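4. Experiments

4.1 Task and Workspace

All trials were run on the sorting bench at the Pilville lab. The task is to take objects one at a time out of a crowded metal container and move each one to a sorter box with openings in colored panels. The target panel is set by a category label: rigid balls, cans and packaging, or soft goods. The policy is given the label mapping at the start of an episode as a short text prompt and receives no further input until the episode ends.

We chose this task because it mixes two problems that are often studied apart. The first is picking from clutter, where the objects touch, overlap and hide each other. The second is choosing a grasp that will still be useful at the place step. A ball held at its widest point can be released over a hole without much care. A cloth held by one corner hangs down and has to be lowered so that it ends up inside the panel area.

Objects are poured into the container by hand and are not arranged afterward. Cloths are added last in half of the trials and first in the other half, so that they lie on top of the pile in some episodes and under it in others. The container and the sorter box are placed by eye, with no fixture, and their positions shift from trial to trial.
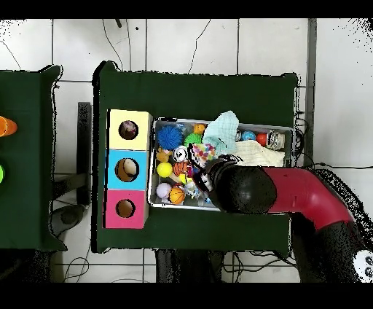

Figure 3. Sorting bench with the gripper over the tray.

Grasp candidates are scored by the Nutadano network, which takes an RGB crop of the container and returns a ranked list of gripper poses. The ranking uses two terms. The first estimates whether the fingers can close without pushing a neighboring object. The second estimates whether the object can be released over its target panel from that pose. Patterned objects are a known weak point of the first term. Where a polka-dotted object lies next to a black-and-white patterned ball, as in the middle of the tray in Figure 3, the network tends to propose a grasp that spans the edge between the two, and the segmentation step does little to correct it. Plain objects at the rim, such as the red ball and the glossy blue ball, were rarely confused with their neighbors, but the tray wall limits the approach angles that the arm can use there. We kept both kinds of object in the set and did not adjust the crop size between them.

4.2 Training Data

The policy was trained on 384 teleoperated episodes. Each episode contains one pick and one place. Mandla Molefe collected the first part of the set and wrote the labeling guide used for the rest. Episodes in which the operator dropped the object and picked it up again were kept, and the drop was marked in the episode record. We found in early tests that removing these episodes made the policy stop after a failed grasp, with the gripper closed on air, until the time limit ran out.

We compare three methods. Simon is a baseline that picks the highest-ranked grasp from the first term alone and places the object using a fixed motion above the target panel. Dreravo uses the same grasp ranking but learns the place motion from the teleoperated episodes. Our method uses both ranking terms and a learned place motion, and it is allowed to regrasp once if the gripper width after closing does not match the predicted width.

All three methods use the same arm, the same gripper and the same two views, one from the head and one from a fixed camera next to the bench. The fixed view is used only after the grasp, to decide when to open the fingers.

4.3 Protocol

Each method was given 50 trials. A trial begins with a freshly poured container and ends when 8 objects have been attempted or when 300 seconds have passed. An attempt counts as a success if the object rests in or on the correct panel after the arm has moved back to its home pose. Soft goods that lie partly over the border of the correct panel are counted as successes if most of the material is on the correct side. The person scoring the trial did not know which method was running.

We changed the order of the methods from one session to the next so that wear on the finger pads would not favor one of them. The pads were replaced once, in September, and the camera calibration was repeated on the same day.
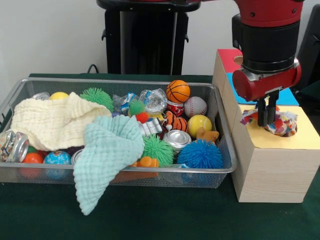 Figure 4. Placing a fabric item at the sorter box.

4.4 Results

Our method completed more correct placements than either baseline in all three categories. The gap was smallest for rigid balls, where the fixed place motion used by Simon is already good enough, and largest for soft goods. Dreravo did nearly as well as our method on cans and packaging. Most of its lost attempts in that category were cans grasped across the end, which then tilted on release.

For soft goods, the main failure in every method was incomplete release. The fingers opened, but a fold of material stayed caught on one pad and was pulled off the panel when the arm moved away. Lowering the release height reduced this error but made it more likely that the fingers would touch the box. The setting used in the final trials is a compromise between the two, chosen by hand before scoring began.

The regrasp step was used most often on cloths at the bottom of the pile. It added time to these attempts, and a few trials reached the time limit as a result. We count the objects left over in those trials as failures for all methods.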